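The Sponge Demo
A visit to Henda's simulated kitchen, where the counters are marble and the dishes are missing

I have been to enough robot open days to know where the coffee is. At Henda it was by the fire door, next to a stack of brochures promising "household readiness," and by two in the afternoon most of the visitors had drifted toward it. The rest of us were in front of a wall of monitors, watching a robot arm in a kitchen that exists only inside a computer.

The project is called Brorum. Henda runs it with Achterberg, a smaller outfit that builds the rendered rooms. The pitch is familiar to anyone who follows this business. Real kitchens are slow and expensive, and real robots break. So you build the kitchen in software, let the arm practice there as long as you like, and move what it has learned to a real machine later. The "later" was not on the program.

What was on the program was a sponge.
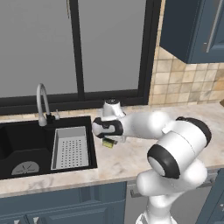

The Brorum arm with its sponge, beside the sink.

I'll give them the kitchen. It is nicer than mine. There is a black sink with a tall faucet, dark blue cabinets, and beige tile in enough shades to suggest that someone at Achterberg cares about tile. The window over the sink looks out on plain gray, and I found that restful after a morning of slides.

The arm's job was wiping the counter. According to the handout, Brorum has logged 1,577 practice runs of this task, and 93 percent of them were marked as successes. I asked what counted as a success. The presenter said the sponge had to stay in the grip and travel along a set path over the marble. I asked about dirt. There is no dirt in the score, she said, though they would like to add some.

I wrote that down twice. A wiping test with no mess in it is a test of moving a sponge from one place to another. That may be a fair thing to measure, and it may even be the hard part, but it is a long way from what the brochure says. Anyone who has scrubbed dried egg off a stove knows that the path is the easy bit.

The stove came next, seen from the gripper's side.

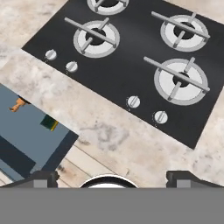
Rendering: Achterberg / Brorum project

This was the view that interested me most. From down between the fingers, a kitchen stops being a room and becomes a set of problems: knobs with raised grips, grates at odd angles, a counter edge with a drop past it to the floor. A person leaning over a cooktop hardly registers any of that. Software has to work it out every time.

I asked whether the arm could turn a knob. It is planned. I asked whether it could lift a grate and clean under it. Also planned. A man behind me asked whether it could cook, and got a laugh and a brochure.

Henda's training program, Fitum, was the subject of the longest talk of the day. It shuffles the lighting, the colors, and the placement of objects so that the arm doesn't simply memorize one kitchen. The company says it has 700 variations ready and wants another 200 by October. I asked to see a few. We were shown four, and in three of them the difference I noticed was the color of the cabinets. I would have liked to see a kitchen with a toaster in the way, or a dish towel, or a cat.

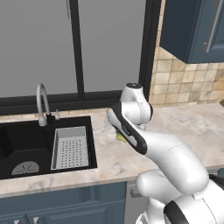
Page last updated in October

Toward the end they brought the sponge back and let us choose where on the counter the arm should work. I picked a spot near the sink, hoping to cause trouble. The wrist came over, the sponge went down against the marble, and the presenter moved on to the next request. How hard was it pressing? There was a number for that, I was told, but it wasn't on the screen. Would a real sponge on real stone behave the same way? They expect it to be close.

That word, "expect," came up a lot. I don't think anyone at Henda was trying to fool me. The engineers I spoke with were much more careful than the brochure, and two of them winced when I read parts of it aloud. Simulated practice is useful, and plenty of sensible people use it. My complaint is with a company that invites the public to see a household robot and then shows a household with nothing to clean.

I asked when visitors could watch the same task on a physical arm, on a counter somebody had eaten breakfast at. The presenter said they would be in touch. I left my email address on the sheet by the coffee.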